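20/05/2020
By Tuva Halvorsen

We use cookies to remember your preferences. By continuing to read you agree to this. OK | Settings

**The Account I Forgot I Had**

I got a letter from Lummont informing me that my account had been charged its annual maintenance fee of $39. This was interesting news, as I didn't know I had an account at Lummont. I thought Lummont was a brand of window.

I did what any responsible adult does with financial mail, and put it under the fruit bowl. Then a few days later I moved the fruit bowl and found last year's letter as well, saying the same thing in the same font. So Lummont had been writing to me, faithfully, once a year, and I'd been storing them under bananas.

The short version is that a long time ago I worked for a company called Marinho, which sold software to dental offices. I was there for less than two years. I remember the chairs (bad), the coffee (worse) and a benefits meeting in a room with no windows, where a man with a laser pointer told us to sign up for the retirement plan and I signed up for the retirement plan because he was standing between me and the sandwiches. Then I left and never thought about it again. When you leave a job with only a little bit in the plan, the plan doesn't want you hanging around, and in my case it had shipped my balance off to an IRA at Lummont in my name. I'm told there was a notice. I'm sure there was. I've moved four times.

So I called. The hold music was a piano version of something that didn't deserve it. After a long while I got a very nice person who asked me for my security word, and I had to explain that the woman who chose that word no longer exists in any meaningful sense. We tried the name of my first pet. We tried the street I grew up on. We finally got in on my old phone number, which I can still recite, though I can't tell you my husband's.

My balance was $1,727.

I'll admit to a little thrill. It's not yacht money, but it's more than I had when I picked up the phone. Then I asked what it was invested in, and there was a pause, and she said "cash equivalent." I asked what it had earned. She said she could mail me a statement. When a person would rather use the postal service than say a number out loud, you have your number.

It had been sitting there in the investing version of a coffee can, and once a year somebody had reached in and taken $39 out of the can. The fee only applies to accounts under $2,000, she explained, so I could avoid it by adding money. I asked if it had ever been over $2,000. Another pause. It had. It started over the line, with a few small fees I never knew about and a transfer charge, and it slid under, and once it was under it was never coming back, the way I am with couches.

I told Trygve all this at dinner. Trygve Ekström is my husband, and he's a man who reads the terms and conditions on parking garage tickets. He asked, quite gently, whether I had any others. I said of course not. Then I thought about it and said I'd had a job at a garden center.
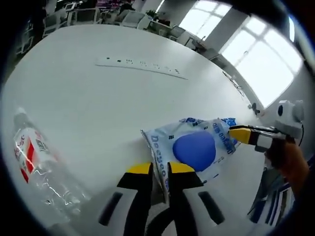

Anyway, I wanted to get the money out of Lummont and put it somewhere it might do something with its life. My options, as I understood them after an evening of reading:

Cash it out. Tempting, and also the stupid one. I'd owe income tax on it, and at my age a penalty on top. I briefly pictured a new stove anyway.

Leave it where it is but tell Lummont to invest it. They would have let me do this at any time, and they have a whole menu. Every item on the menu costs more than I'd like, and there's still the $39.

Move it to the IRA I already have at Pososar. I opened that one on purpose, as a grown-up, and I even know the password. It has one boring index fund in it that owns a little bit of everything and charges almost nothing, and I look at it twice a year. (This spring I looked at it more than that. I don't recommend this spring.)

I went with the last one. If you've never done a transfer between two of these places, you start at the new one. I didn't know this. I started at the old one, because that's where my money was and I'm a simple person, and I spent another stretch with the piano before being told to call the people who'd be getting the money. Those people were delighted to hear from me. They had a form. The form wanted a recent Lummont statement, which I had, because it had arrived by mail just as promised, looking as sorry for itself as I'd imagined.

The other thing I'd pass on is to ask for it to go straight from one company to the other, so that it never lands in your checking account. If they cut the check to you personally, a clock starts, and there are rules about the clock, and I'm someone who kept two years of letters under fruit. Don't give me a clock.

Lummont had a closing fee. Naturally. I asked whether it could be waived and she said she'd have to check, and then she came back and said yes. That was it. I'd prepared a speech. I had notes! I nearly gave her the speech anyway.

While all this was going on I mentioned it on the phone to Elsa and Kjell Aasen, who used to live across the hall from us and have been retired long enough to be smug. Elsa said she'd done the same cleanup when she quit working and found she had three accounts, and that one of them had more in it than she'd thought. Kjell said he'd found one too, and his had been turned over to the state as unclaimed property, and it took him a winter and a notary to get it back. You can search for that, by the way. Every state has a site for it, it's free, and if anybody offers to do it for you for a cut, hang up. I searched under my current name and got nothing. I searched under my maiden name, spelled the way people spell it, and found a refund from a utility company. It is for less than the price of lunch. I've filed the claim. It's the principle.

I called the garden center, too. It's now part of a company called Estora, which sells patio furniture and has no record of me, and the man there, Senyo Wumbei, was so kind about it that I kept him on the line longer than I should have. No, there hadn't been a retirement plan in those days. There had been an employee discount. He wanted to know if I'd used it. I still have the hose.

A few of you wrote after the last post to ask whether I'm adding to my accounts right now or waiting until the world is less like this. I'm no expert, and if the window company business hasn't convinced you of that I don't know what will. What I've done is keep the automatic transfer going into the fund, at a smaller amount, and put the difference in savings, because Trygve's hours were cut in April and I sleep better with a pile of plain dull cash nearby. We got our pile to where we wanted it, then the dishwasher died, and now we're putting it back, $500 down. I wash the dishes by hand and think about compound interest.

I did try to work out what the Marinho money would've been if the laser pointer man had stuck it in a decent fund and I'd paid attention. I got partway through the calculator, saw where it was headed, and closed the tab. Trygve finished it later and wrote the answer on a sticky note, which he's put face down in the drawer with the batteries in case I ever want to know.

The transfer was supposed to take two weeks. It took a bit longer, with one phone call in the middle where each company told me it was waiting on the other one. Somebody's fax hadn't gone through. I hadn't known there were still faxes. But it showed up at Pososar this morning, the whole sum, and it sat there in cash looking lost until I bought more of the boring fund with it. You do have to do that step yourself. The money doesn't invest itself just because it's moved somewhere nicer, and I came very close to walking off and leaving it in a brand new coffee can.

If you've changed jobs more than a couple of times, go through your old employers one by one and ask. Make a list. Old W-2s help, if you kept them, and if you didn't, the last pay stub sometimes shows what was coming out. Check the mail you've been ignoring. I've gone through everything in the kitchen and I'm starting on the hall closet next, where there's a shoebox marked IMPORTANT that I haven't opened since two apartments ago. So far it's keys.

Next time: the dishwasher, and whether the extended warranty I apparently bought is with a company that still exists.

Get new posts by email. Enter your address to subscribe. You can unsubscribe whenever you like.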